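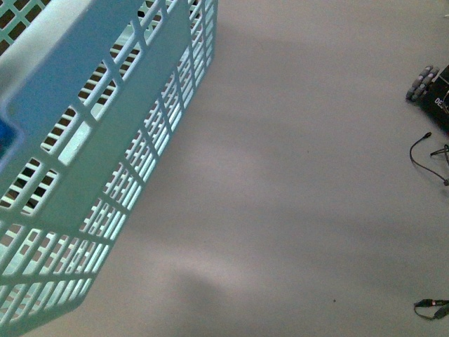 # Frequently asked questions: perforated containers and rim grasping

These are the questions we get most often about the Lundwood study, which looks at how a manipulation policy copes with a container that is mostly holes. The preprint and the code are linked from the project page. If your question isn't answered, open an issue on the repository.

## What is the method, in short?

Ketilsson is a contact-point predictor that sits between the head camera and the arm controller. It takes one colour image and proposes a place on a container's rim where a finger can hook or pinch. The controller then closes on that point and corrects itself using the wrist torque readings. There is no depth input and no model of the container.

## Why a laundry basket?

Depth sensors do badly on perforated plastic. Some of the returns come off the ribs and some come off whatever lies behind the holes, so the basket wall ends up as a cloud of points at two or more distances. A solid bin of the same size gives very little trouble. We wanted a cheap, light object that would break the usual pipeline, and a plastic basket did that on the first afternoon.

The shadow is a problem as well. Light comes through the slots and leaves streaks on the floor, and our early segmentation masks often took in part of the shadow along with the basket.

## What does the finger hold on to?

The rim. The wall slots are tempting because there are so many of them, but the ribs between them flex under load and the finger can wedge. The rim is thick and smooth, and it behaves much the same wherever you take hold of it. During training, proposals that land on a slot are penalised and proposals on the rim are rewarded. Handle openings are treated as neutral.

## Why is there fruit on the trays?

The second half of the study moves the basket over a cluttered surface. The fruit gives us clutter that rolls and varies in colour, with green pieces in one tray and yellow to orange pieces in the other. A basket held over or against the trays hides part of the fruit, and more fruit shows through the holes in pieces. Both effects confuse a predictor that has only seen bare floors. 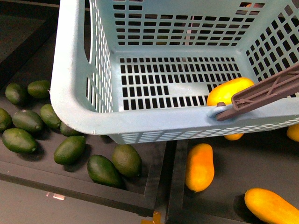

## How much data did you use?

The training set has 272 teleoperated episodes. We held out 49 for testing, and none of those 49 share a tray layout with the training set. All of the episodes were recorded in the same room, and we list that as a limitation in the preprint.

## How well does it work?

We ran 172 rim grasps on the robot, split between the bare floor and the trays. Floor grasps were the more reliable of the two. On the trays, the most common failure was a correct contact point followed by a poor approach, where the finger touched a piece of fruit on the way in and pushed it. The second most common was a hook that held at first and then slid along the rim as the arm began to pull.

The angle of the finger matters more than we expected. When it comes in from the side and reaches down to the front rim, most of the basket floor stays in view of the head camera, and the predictor can keep updating until contact.

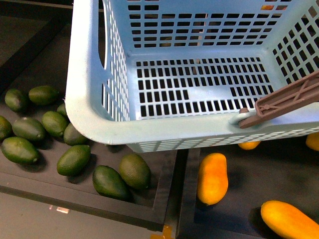 When the arm crosses in front of the basket the view is lost early, and the last proposal has to be trusted. We now reject any approach that would hide the rim for more than eight consecutive images. That rule cost us a little speed and is in the April release.

## Does it need the Astora controller?

No. We used Astora because it was already running in the lab. Any controller that accepts a target pose and reports wrist torque should work, though you will need to retune the closing threshold.

## Will it work with other containers?

We have tried wire baskets and a slotted crate, only informally. The crate was fine. The wire baskets were not — their rims are thin, and the predictor tended to favour the corners. We wouldn't use the released weights on wire without more training.

## Can I use the dataset?

Yes, for research. It is hosted by Dakent, and you will need to fill in a short form to get a download link. Each episode includes the head camera images, joint positions, wrist torque and a success label. Labels were checked by two people, and the episodes they disagreed on are marked in the metadata file.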